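November 28, 2022

Bench notes, truck engine, continued from the page with the coffee ring on it.

Okay, so the Cimberg block is finally bare and on the stand, and I'm in a much better mood than I was when I wrote the last entry. It came in with a tick on the left bank that got louder with the oil warm, and everybody who heard it over the phone said exhaust manifold. I said manifold too, for what it's worth. Broken rear bolt, leaky gasket, a couple hundred dollars, go home. Well, the rear bolt WAS broken (of course it was, they all break), and with a new bolt and gasket in there it ticked exactly the same.

So off came the valve cover, then the intake, then the head, and there was a lifter with its roller chewed flat on one side and a cam lobe to match. Lobe number 2 if anyone is checking later, counting from the front the way we always do. The roller had stopped turning and was just skidding. I dug the needle bearings out of the valley with a magnet and got most of them, I think. The rest are in the pan or in the filter. I cut the filter open with the big snips and spread the pleats out on cardboard and it glittered. Pretty, if it belonged to somebody else!

The odometer says 154 thousand miles, which isn't much for one of these. The owner tows in the summer and the truck sits idling a lot the rest of the year, and my own pet theory is that the idling is worse for the lifters than the towing. The cam on this thing lives on splash and whatever the crank flings up, and at idle the crank isn't flinging much. I can't prove any of that. I'd still tell anyone with a work truck to shut it off at lunch.

Measurements so far. Bores look good, crosshatch still visible all the way up on every cylinder except the two at the back of the right bank, where it's faded but I can't feel anything with a fingernail. Taper is within what the book allows. I did the bores twice because the first time I had the gauge zeroed wrong and got numbers that would have meant a new block, and had a bad ten minutes there. Please, whoever used the bore gauge in May and put it away with the wrong anvil in it, come see me.

Main bearings: wiped the oil off and found fine scratches in the lower shells, the kind you get from metal going through the oil. The crank journals cleaned up with a shoelace and some polishing paper. I'm going to send it out to be checked anyway. The rod bearings were nicer than the mains, and I don't have a good explanation for that, so I'm writing it down and moving on.

Heads are over at Arabzadeh for a pressure test and a light cut. They called and said one exhaust seat is loose and did I want the seat done or all of them. I said do all of them. It's an iron block that'll go forever if the top end is right, and I don't want to be pulling that head again in the cold with the truck half in the door. 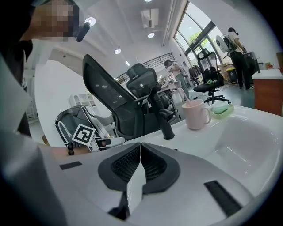 Black pad in the notch, white shell around it.

Parts. I priced the whole thing three ways last night and the cheapest way that I'd still put my hands on is:

Cam, sixteen lifters, and trays from Nandwood. They've been good to us. The lifters come in sealed bags and I like that.

Full gasket set from Alham. Their head gaskets are fine, and their valley cover gasket is the thin one, so order the other valley gasket separately and save yourself the swearing. Head bolts are one-time use, don't let anybody talk you into reusing them, me included.

Oil pump, new. The old one spins free and the gears look okay but it has been eating needles, so it goes in the scrap bucket.

Timing chain and gears, since we're in there. The old chain had more slack than I'd like but I've seen far worse come off engines that ran.

Shipping on the cam alone was $30, which made me grumble out loud to an empty bench. Total for everything, machine work not included, came out to just under what the owner said was his limit, so I called him and he said go. He also asked, for the third time, if it could have more power while it's apart. It could! Everybody asks that. I told him a mild towing cam would give him a little more pull down low, where he uses it, and he'd have to get the computer retuned for it, and he thought it over and said stock is fine. I'm secretly relieved. The stock grind idles right and starts right and I don't have to hear about it in a year.

Cleaning is the part that's going to take forever. Every oil passage in the block has to be brushed, and I mean brushed, with the long nylon ones and hot soapy water, both directions, until a white rag comes out white. I pulled all the gallery plugs today. The one behind the timing cover fought me and I ended up warming it and touching it with candle wax, which is my grandfather's trick and still works better than anything in a can. The oil cooler gets replaced. You can flush a cooler all day and it'll still hand you one needle on the first start, and that's all it takes.

Things to remember, mostly for me:

The left front mount bolt is stretched. I wrote it on the bag.

The knock sensor plug on the right side is cracked and has been taped by someone before us. New pigtail.

The dipstick tube is bent where it passes the manifold. Somebody has leaned on it. I straightened it most of the way, check it clears the heat shield on assembly.

Torque wrench, the big one, is reading a hair low against the tester. Use the other one for the mains.

Engine stand number 494 has a bad caster again, back left. I tipped the block sideways rolling it over the floor drain and my heart stopped. I've swapped the caster off the old stand, so if the old stand wobbles now, that's why.

I'd like the block washed, oiled and bagged before the heads come back. The crank gets boxed up tonight, standing on end, with the note about the thrust surface taped to the snout so they look at it first. If Nandwood ships when they say they will, I can degree the cam in while I wait on the machine shop, and I've cleared the long end of the bench for that. Please don't put transmission parts there.

Still need: assembly lube, a rear main seal that isn't the one with the torn lip, more rags.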